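The Chair That Was Going to Save Your Back

Every few years somebody discovers that sitting is killing us, and shortly afterward somebody else has a chair to sell. I have owned four of these chairs. One of them tilted forward, one had no back at all, and one came with a booklet telling me I had been breathing wrong. My lower back hurt before the first and it hurts now.

So when Plorari, a seating company with a showroom in Lisusby, announced that its new office chair would "end the workday ache," I asked if I could borrow one for October. They said yes, very quickly, and sent a press kit that weighed nearly as much as my laptop.

The kit is a good read if you enjoy the word "spinal." It promises dynamic support, responsive support and, on the same page, passive support, which I would have thought was what the floor does. It says that in a company trial 111 office workers tried the chair and most of them reported feeling better. Better than what? I wrote to ask. The answer, when it came, was that they felt better than they had before the trial. Had another group been given a plain new chair to compare? No. Had anyone been told nothing at all about what the chair was supposed to do? Also no.

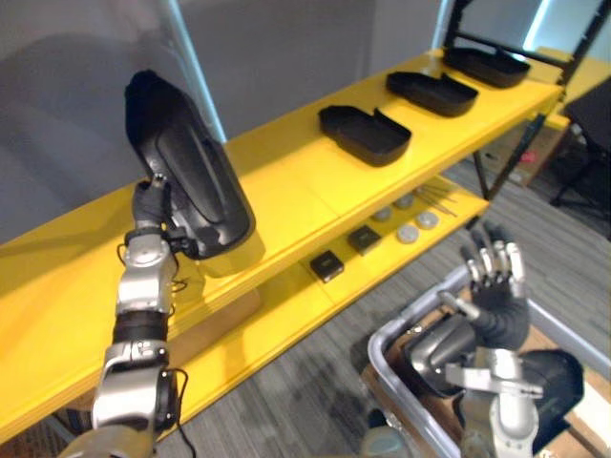
Molded black parts and a yellow shelving unit.

"If you hand people something expensive and ask whether it helps, a lot of them will tell you it helps," says Vimala Kaimal, a physical therapist I went to see after my second week. Her clinic has a row of waiting room chairs with thin seats and straight backs, and I asked whether that was wise, given her customers. She said the average wait was 12 minutes and that I would live.

Kaimal sees a lot of desk workers. What she hears from them, she says, is a history of purchases. They have bought the cushion, the footrest, the wedge, the stool with a spring in it. Very few have changed how long they stay put. She isn't against a decent chair. A seat that's too high leaves your feet dangling, and a seat that's too deep digs in behind the knee, and both are worth fixing. Past that point she gets vague in a way I found more convincing than anything in the kit. Some people like a firm lower back, some can't stand it, and she has never been able to guess which from looking at them.

I can report that the Plorari chair is comfortable. It is also heavy, and it has nine levers and knobs, of which I used two. The lower back pad moves in and out, up and down, and slightly from side to side, for reasons the manual leaves to the imagination. By the third week I had stopped touching any of it. I had also stopped noticing the chair, and I'll admit that is a compliment. What I hadn't stopped doing was getting up with a groan.

The firm's answer to this is that I had it set up wrong. Perhaps I did. There is a fitting service, at extra cost, and a phone app that reminds you to adjust yourself. I would only point out that the old idea of a chair was that you sat on it.

Gudrun Schwerdtfeger spent most of her working life at Verschueren, a small maker of school and church seating in Galtitz, and she has little patience with any of this. She started in the sewing room and finished in charge of samples. In her telling, the back problem arrived in the trade as a sales problem. Chairs lasted too long. A company that had bought 60 of them wouldn't be back for years, and you had to give it a reason to throw them out early.

"We changed the curve here," she told me, putting her hand flat against the small of her back, "and we called it new. Then we changed it back, and we called that new too."

I asked whether any of the curves had been better than the others. She thought about it for longer than I expected. The church chairs, she said. People complained about those the least, but they only had to sit in them for the length of a service, and they stood up for the hymns.

That last bit has stayed with me more than the 131 pages of material Plorari supplied. It fits with what Kaimal told me, and it costs nothing. It is also very hard to put in a box with a bow on it, and I suspect that's why I have never seen it in a gift guide.

None of this makes the industry a pack of crooks. The people I spoke to at the showroom seemed to believe in what they were selling, and a young man there spent most of an hour getting my armrests level. The chairs are well made as far as I can judge. My quarrel is with the leap from "this is a nice place to sit" to "this will fix you," and with how seldom anyone gets asked to show their work in between.

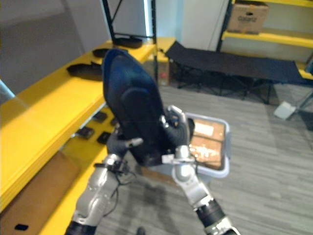 Does a thicker padded back mean a better chair?
Thickness alone tells you very little. A thick pad can feel wonderful in the store and push you toward the front of the seat by lunchtime. Sit in it for as long as the salesperson will let you, with your shoes on and your feet flat.

A few more things I picked up, for those who are shopping anyway. Check the return terms before the fabric choices. Ask if the arms come off, as they are often what stops a chair from getting close enough to the desk. Be wary of any trial where the company picked the people, wrote the questions and added up the results. And try a used office furniture dealer first, where last year's miracle can usually be had for some 60 dollars, with a coffee stain.

The Plorari chair went back at the end of the month. I am writing this at the kitchen table, on a chair that came with the apartment, and I have been up twice to look in the fridge.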